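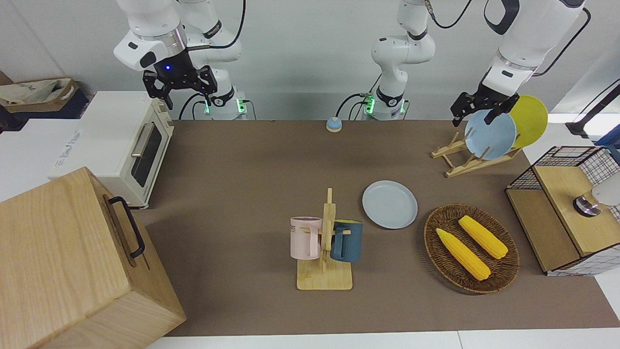
A light blue plate at a wooden dish rack.

Home Browse Topics Index Recent changes Contact

Dish rack

A dish rack (also dish drainer, plate rack or draining rack) is an open frame that holds washed crockery, cutlery and cookware while water drains and evaporates from them. It is normally placed on a benchtop beside the sink, fixed to a wall above it, or fitted inside a cupboard with an open base. The term is sometimes extended to storage racks that hold dry plates on edge, although these usually have no provision for runoff.

Terminology

In Australian usage "dish rack" is the general term, while "drainer" may refer either to the rack or to the grooved surface moulded into the sink unit. The latter is more precisely a draining board. "Plate rack" is applied mainly to wall-hung timber types. In older trade lists, "crockery stand" covers both drying and display.

Principle of operation

Water leaves a washed plate in two stages. Most of it runs off under gravity within the first minutes, and the remaining film is lost by evaporation. Standing a plate on edge speeds up the first stage by shortening the path to the lowest point of the rim. The second stage depends on air temperature, humidity and the gap between neighbouring plates. Where plates touch, a film is held between them by capillary action and may persist overnight.

Glazed ceramics drain quickly. Moulded plastics are less readily wetted and retain separate droplets, so they often remain damp after ceramic items in the same rack have dried. Cups and bowls are inverted, and those with a deep foot ring collect a small pool that has to be tipped out by hand.

Construction

The commonest form has a base grid and one or more rows of uprights. Spacing between uprights is a compromise: narrow gaps hold flat plates steady but will not accept bowls, and wide gaps let small saucers lean or fall through. Some racks use two spacings, with the wider at one end.

Folding racks consist of two slatted frames joined by pivots to form an X in end view. Plates rest in the upper V, and cups may be set on the lower rails. The pattern needs few parts but has a narrow footprint, and can tip if loaded from one end with heavy items.

A drip tray is supplied with many benchtop racks. Trays are either flat, requiring periodic emptying, or sloped towards a lip that discharges into the sink. A fall of 3 mm across the depth of the tray is sufficient on a level bench, but is easily cancelled by a bench that leans the wrong way.

Materials

Timber racks are made from close-grained species such as beech, or from bamboo, which is strictly a grass. Timber is gentle on glazes but absorbs water at cut ends and joints. Unsealed end grain darkens with use and may support mould. Oiling slows this, and lacquer tends to fail first at the points of contact.

Coated steel wire is cheap and stiff. Its weakness is the coating at welds and tips, where chipping exposes the metal and rust stains follow. Stainless steel avoids the problem at higher cost, though lower grades show tea-coloured spotting near the coast. Injection-moulded plastic does not corrode but flexes under load, and discolours with prolonged exposure to sunlight.

Wall-mounted and cupboard racks

Wall racks place the plates above the sink or draining board so that no tray is needed. In such an arrangement the rack is also the permanent storage place, and dishes are not put away. Fixings must carry the full load of wet crockery. The Drumthorpe pattern, a timber wall rack with 20 dowels in each row and a shelf beneath for cups, was made in small numbers until 2000.

Cupboard racks follow the same principle behind doors. They require ventilation at the top as well as the open base, as otherwise moisture condenses on the inner faces of the doors.

Care

Racks collect mineral scale, soap residue and food particles, chiefly under the base grid and at joints. Scale is removed with diluted vinegar. Metal and plastic racks may be scrubbed in hot water. Timber racks should be wiped down and stood on end to dry, and should not be left soaking. Trays need more frequent washing than the rack itself.

See also

Draining board
Tea towel
Crockery
Kitchen sink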